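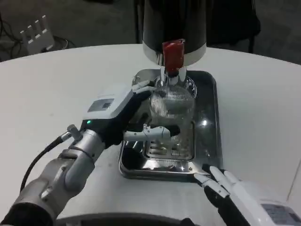

Tsegereda Tefera wrote back after the first release to say that a data card for a rented service should start with what the service will not do, and that she had to read down to the licence before she learned that Letero does not handle hot drinks. She was right, and the order has been changed.

Letero Table Service – trial data, release 2

What the service does not do

No hot liquids. No handing of a vessel directly to a person. No work on tables that rock. No cleaning of the dispenser, which stays with the site's own staff. Anyone reading this to decide on a hire should stop here if one of these is a problem.

What the service is

Letero is a two-armed robot with jointed hands, hired out by the month by Delutell for drinks tables at meetings and small events. The hire covers the robot, set-up on site and remote support during working hours. Our site at Sarnthorpe took it on trial from January, and this folder holds the recordings we were allowed to keep.

The review written from them is in review.txt. Prices are not in this folder. Ask Delutell, as ours was a trial rate.

Contents

episodes/ – one folder per attempt, with head camera video and joint positions
labels.csv – outcome, task name and operator notes for each attempt
splits/ – the lists we used for the review
review.txt – our findings
CHANGES.txt – differences from release 1

There are 2,185 episodes in all. Of these, 266 are held back in splits/check.txt and were not looked at until the review was drafted. Please keep them apart if you want your numbers to compare with ours.

Tasks

The task names in labels.csv are:

grip_carafe – take hold of a glass carafe at the dispenser
move_carafe – lift it clear and set it down on the tray
work_lever – open and close the dispenser lever
place_bowl – put a glass bowl at the back of the tray

There are 11 operators, given as letters in the labels. Some attempts were driven by an operator from start to finish and some ran on Delutell's own software. The column "mode" says which. Rows where it is blank come from the first week, before the column existed, and we have not tried to guess.

Labels

An attempt is marked "done" if the object ended up where the task asked and nothing else on the tray was knocked over. "Part" means the robot got there but needed a hand from staff. Everything else is "fail". One person marked each attempt, so expect some slips.

Known problems

Shiny trays and clear glass produce bright patches in the video. We did not correct for this.

Joint positions for the left hand drop out now and then when the hand is at rest. The last good value is repeated.

The Pascu converter reads the older joint files in the wrong order. Use version 2 of the loader in this folder – the first one has the same fault.

Use

Free for research and for buyers comparing services. Do not use the videos in adverts for this or any other product. Corrections to labels are welcome by email, with the episode name in the subject line. We answer on Mondays.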